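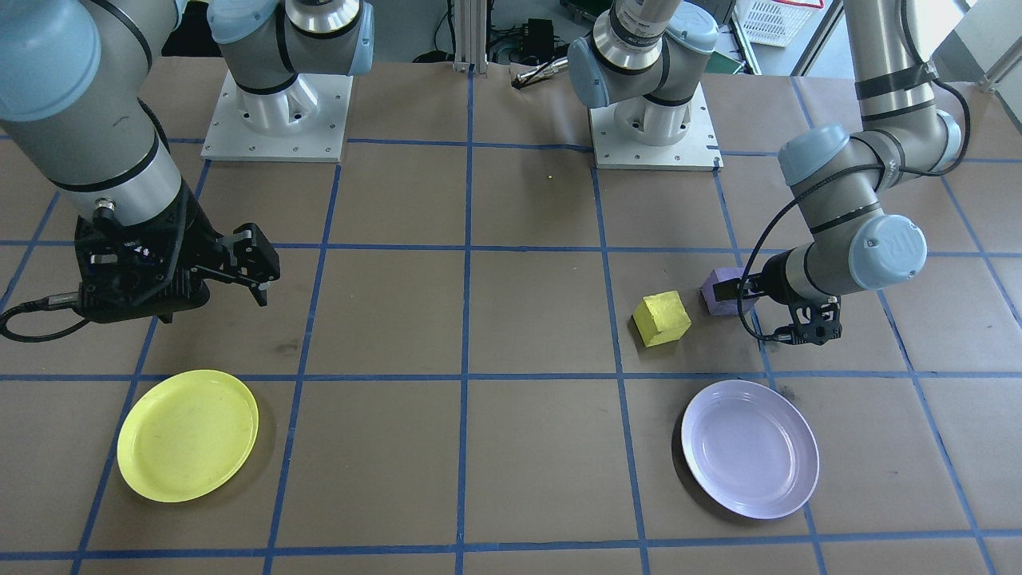 Purple goes on the lavender plate and yellow goes on the yellow, the letter said, and if you need more rules than that you should take up bridge.

I read it standing at the counter, with the kettle on, and felt my neighbours must surely be able to hear my blood pressure. The letter came from Frei, the next town along the river, where they have played Zarkier for as long as we have in Clirine and have never once played it properly. They think it is a game about putting blocks on plates. A toddler could be forgiven for thinking so. A toddler would also be quicker.

The Clirine rules run to 3000 words. I wrote most of them over one wet November, and I am proud of the section on tape. The tape is blue and goes down over brown paper, in squares, and you lay it by hand, because a machine-straight grid makes people careless. A block sitting inside a square is At Home. A block touching tape is Abroad, and an Abroad block may be spoken about but not boasted of. The plates may sit wherever they like. Plates are above the law.

Frei has no section on tape. Frei regards tape as decoration.

I wrote back the same evening and enclosed a picture, so there could be no confusion about what I was conceding.

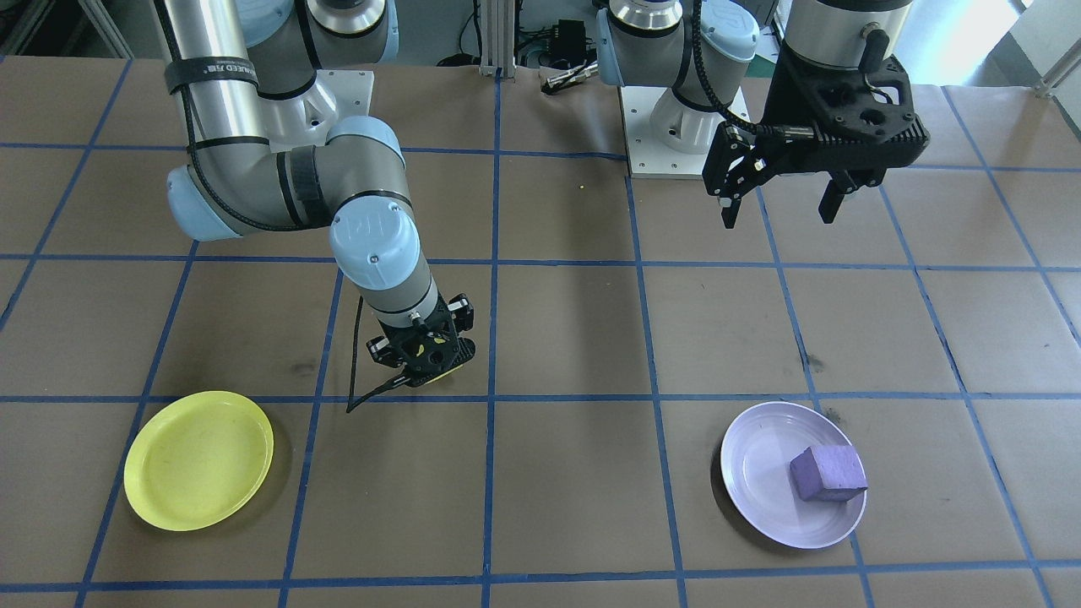

Purple on the lavender plate. The yellow plate has nothing on it.

I conceded that the purple block was on the correct plate. I did not concede that it was in the correct part of the plate. It was over to the right, like a guest who has taken the end of the couch nearest the door, and under Clirine rules a block must look as though it intends to stay. I asked, politely, what Frei proposed to do about this.

Frei proposed to do nothing. Frei wrote that on is on. There followed a remark about people who own a spirit level and live alone, which I thought was low, and a postscript asking where I got my foam.

I get my foam from the Zuveo catalogue, like everybody. It cost me $80 for the full bag, in all the colours, and only the purple and the yellow have ever been any use. The rest are in the hall cupboard. I once suggested to the Clirine members that we bring in a green plate and they looked at me as though I'd suggested bringing in a goat.

So I didn't answer the postscript. I sent a second picture instead, on the subject of tape, with a covering note of some length.

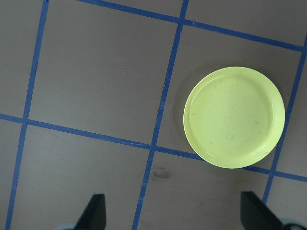
The grid and a plate. Note the small nick in the middle strip, near the top.

The note asked Frei to consider that nick. Was it a fray? Was it one piece laid over another? A serious player would want to know before setting a block anywhere near it, and I had set out four possible rulings, with my own preference in the margin. I also mentioned that the squares were a little uneven at the edges and that this was the mark of honest work.

Two weeks went by. I told myself they were convening. I imagined them around somebody's dining table, passing the picture from hand to hand, slowly growing ashamed.

The reply, when it arrived, was one line on the back of a feed store receipt. It asked why the yellow plate looked green.

I put on my coat and walked to the river and back. There is nothing in the rules about the colour of plates in poor light. In 3000 words I had covered sneezing, earthquakes and the conduct of spouses, and a person in Frei, who thinks tape is decoration, had gone straight through the hole with a receipt. I sat up past midnight drafting a section on light. By one in the morning it had subsections. By two I had crossed them out and written "a yellow plate is yellow," and gone to bed furious.

In the morning I sent the last picture. I meant it as a test, and I put no note in with it.
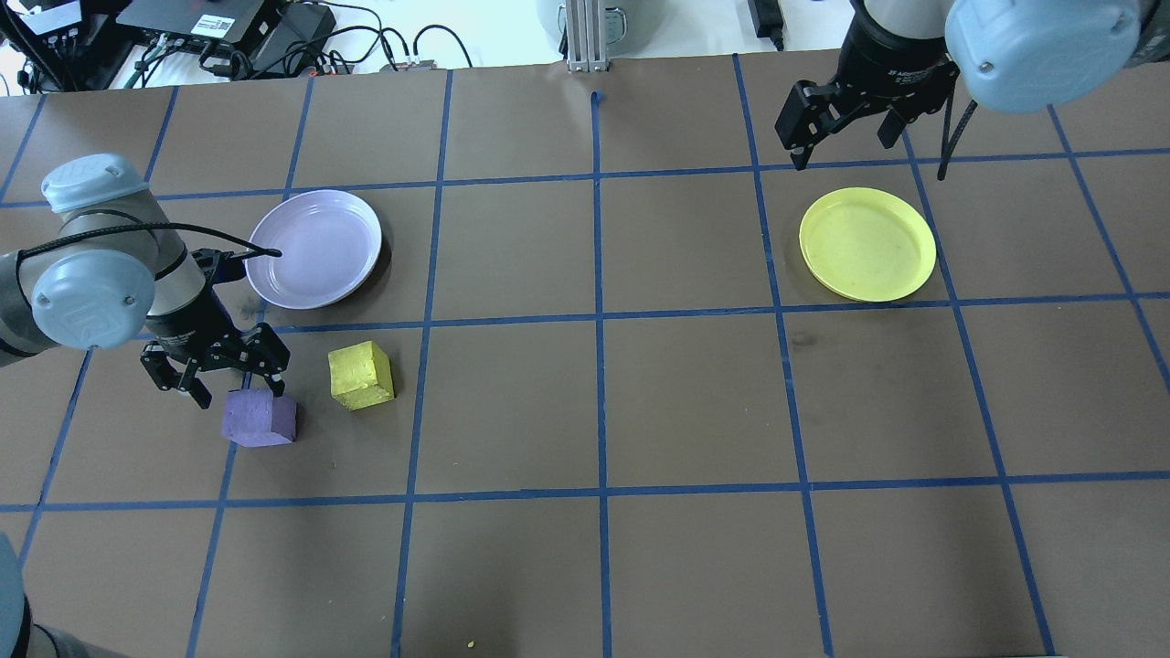 Purple is Abroad. Both plates are open.

It came back with a pencilled message across the bottom, in very small capitals. PURPLE IS ON THE TAPE, it said. DOES THAT MATTER OVER THERE?

I have read that perhaps more often than I should. It matters enormously over here. I have started a letter saying so, and I am on the ninth page, and I have put a few offcuts of the foam in the envelope, because they did ask.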